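Home Modules Timetable Reading Contact
Search this site Go
Thu 22 May — posted by module tutor

Pop Industries, week nine: who gives the prizes, and why

Notes only, not a script. Fill the gaps yourselves.

Three kinds of music award. Trade prize (voted by people in the business). Public prize (phone or app votes). Chart prize — no vote, just sales and streams added up. Most shows mix them and don't say how.

Case one: the Brasta. Trade prize, 27 categories, was nine when it began. Why the growth? More categories = more labels buying tables. Look at who sponsors which one.

Case two: the Nikus Song Night. Public vote, up to 100 votes per account. So a fan club that's organised beats a bigger but lazier audience. Is that unfair or is it the whole point? Argue both in seminar.

Judges. Marciniak Records had staff on the Brasta panel two years running and won both years. Doesnt prove anything. Do ask who picks the panel.

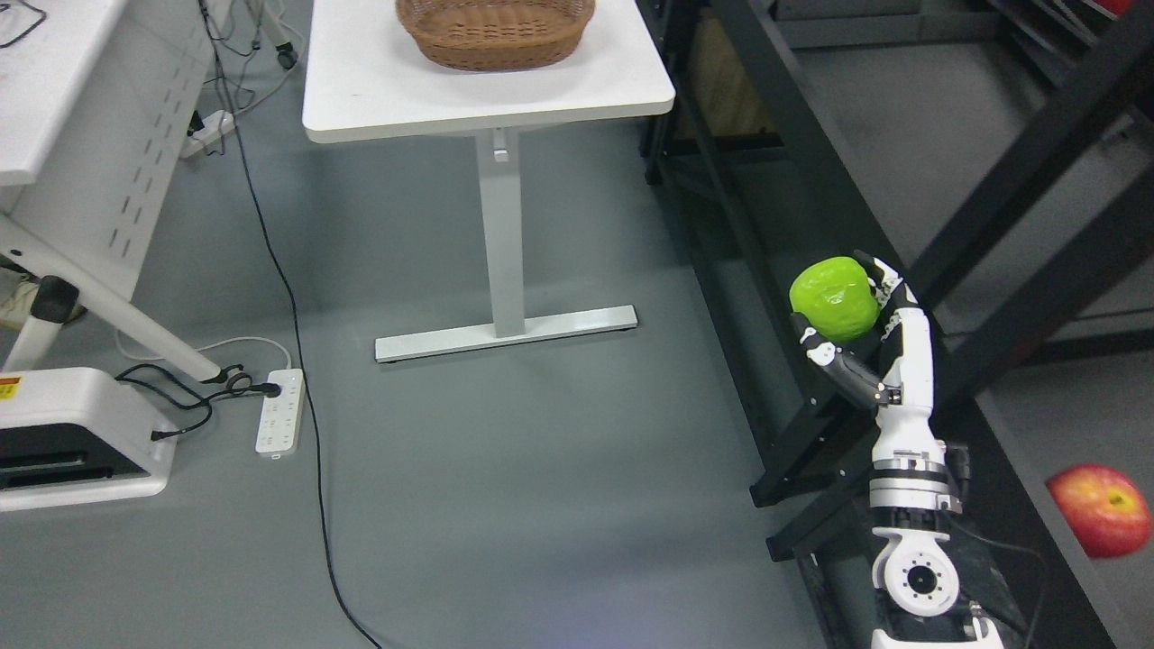

Staging next. The winner's moment is built for one close-up: hand, trophy, face, in that order. Small dull trophies vanish on telly, so shape and colour matter more than cost. A bright lime-green pepper held up in white fingers with black joints reads at once, and a grey glass block under stage lights doesn't. Jadness, who make the Nikus trophy, went to solid yellow for this reason. Compare old and new clips.

Speeches — 45 seconds usual, music comes in after. Who gets thanked first? Keep a tally for your essay, its useful evidence.

Essay: 2103 words max, odd number I know, it's the system's limit. Hand in by September if you have an extension. Reading is pages 121 onwards in the course pack, skip the tables.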